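Table-clearing service from Flornar opens to small venues in October

Anyone who has ever hosted a children's party, a christening tea or one of those long office lunches that somehow runs on until four will know the feeling of looking at the table afterwards and wishing it would see to itself. Flornar, the small firm behind the Miso table-clearing robot, is hoping there are enough of us about to make a business of it.

From October the company will hire Miso out by the session to cafés, village halls and community centres, having kept it until now to a handful of regular customers. A session lasts 20 minutes and costs £190, which covers delivery, setting up and an operator who stays with the robot throughout (and who will, we are told, gladly accept a cup of tea). Halls booking six sessions or more get 20 per cent off the lot.

Miso works with a pair of jointed hands and is meant for the light, fiddly things that gather on a table: paper plates, cups, bowls, bottles and whatever the children have left behind. Customers say beforehand what is to be stacked, what is to be thrown away and what must be left well alone, and the operator goes through the list with them before starting.

"People always ask me if it can do the washing-up, and I have to tell them no, not yet, but it will bring everything to one place for you," said Hipólito Núñez, who looks after bookings at Flornar. "I would rather they knew that before they paid us."

Glassware, hot drinks and anything with a blade are outside the service for now, and tables need to be a standard dining height.

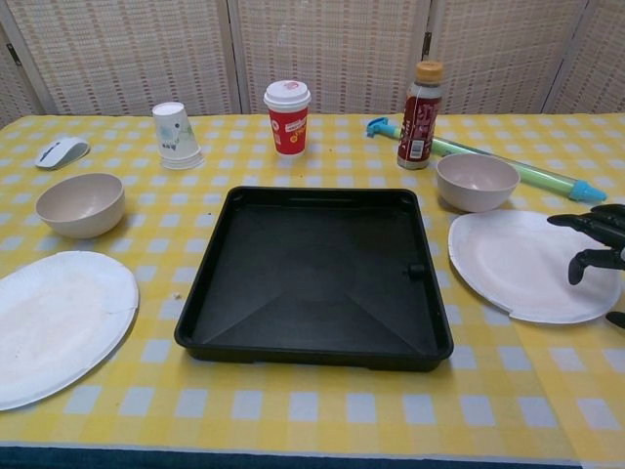

By the Witulik newsroom

A black hand beside a paper plate on yellow gingham is a cheerful enough way to meet the machine, and visitors to the Figueroa Hall will be able to do so in person at a free open afternoon, starting at 2pm. Bookings can be made there or through Flornar's office, and halls with awkward steps or narrow doors are asked to mention them when they get in touch.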